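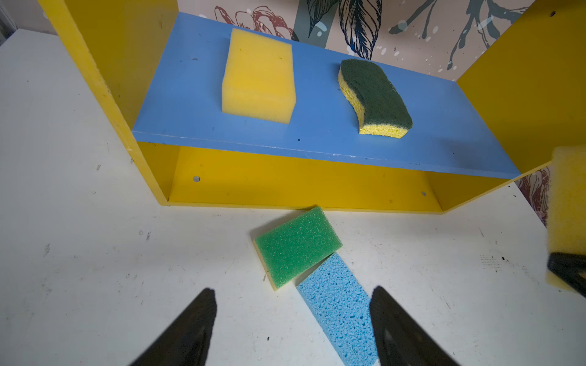 Is the Tulthorpe soap works open day worth the drive if you don't make soap yourself? I don't make soap, I drove 2 hours each way, and I'd do it again next year!

I went in June 2022 with my neighbor Kerubo Mwaipopo, who had been talking about this place since Christmas. The works sits behind the old Griltard mill, and the sign is on the wrong side of the road if you're coming from the highway, so we sailed right past it and had to turn around at a feed store. Parking was in a field. Wear real shoes.

You check in at a folding table and they give you a paper wristband and a hairnet (I look terrible in a hairnet, Kerubo looks like a movie star). Our guide was Sowmya Lobo, who runs the boiling room, and she was great - loud enough to hear over the fans, and happy to stop for questions from the kids.

The boiling room was my favorite part. There are two big kettles, and the older one holds 1,507 gallons, which Sowmya told us is why the roof had to come off when they put it in. They were only running the small one for visitors. It smelled like warm candles and a little like french fries, and I mean that as a compliment. She let us look in from the platform while a batch thickened up, and then she talked about salting out, where the salt pushes the soap up to the top and the glycerin stays down below. I had read about that before and never got it. Now I do, more or less.

After that comes the milling and cutting. The cutter is a Fernandes and it makes the most satisfying clunk. Anil Poduval was feeding it long bars of a green laundry soap and handing the end pieces out to anybody who wanted one. I took three. My whole car smelled like rosemary by the time we got home.

The drying loft is up 19 steps, pretty steep, and there's no elevator, so keep that in mind if you're bringing grandparents. The bars started in June won't be ready to sell until August, and they get turned by hand the whole time.

Lunch was the weak spot. One food truck, a long line, and they ran out of the lentil wraps right before we got to the window. Bring a sandwich.

The shop made up for it. They carry their own bars plus brushes, dish sponges, washing soda and the Kallel oil soap for wood floors, which I can never find at home. The seconds bin is where you want to be - chipped corners, crooked stamps, half price. Kerubo filled a whole tote bag and then went back in for more while I got the car.

Tickets are sold at the gate, cash or card. The last tour leaves at three, and the boiling room closes a little before that, so do it first and save the shop for the end.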